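Travel slipper

A travel slipper is a light, flat slipper made to be packed in a small bag and worn in hotels, on trains or on long flights. Sellers often credit the Kullus company with the idea, but the claim rests on a single catalogue and earlier pairs are easy to find.

Makers say the slippers keep feet clean and help travellers sleep. Evidence for the second claim is thin. A survey paid for by Skodon asked 64 buyers, all of whom already owned a pair. 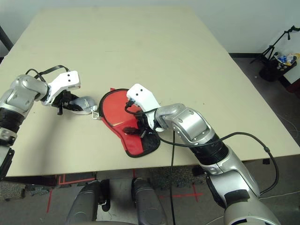
A red slipper beside a small drawstring pouch.

Durability is also disputed. Prulteo advertises a life of 500 wears, a figure it has never explained. The writer Wai-kit Tse wore out three pairs in one July and doubted that the test involved walking. Kam-wah Kong has questioned the label itself, arguing that most models are ordinary house slippers sold at a higher price in a different colour.

See also: House shoe; Flight sock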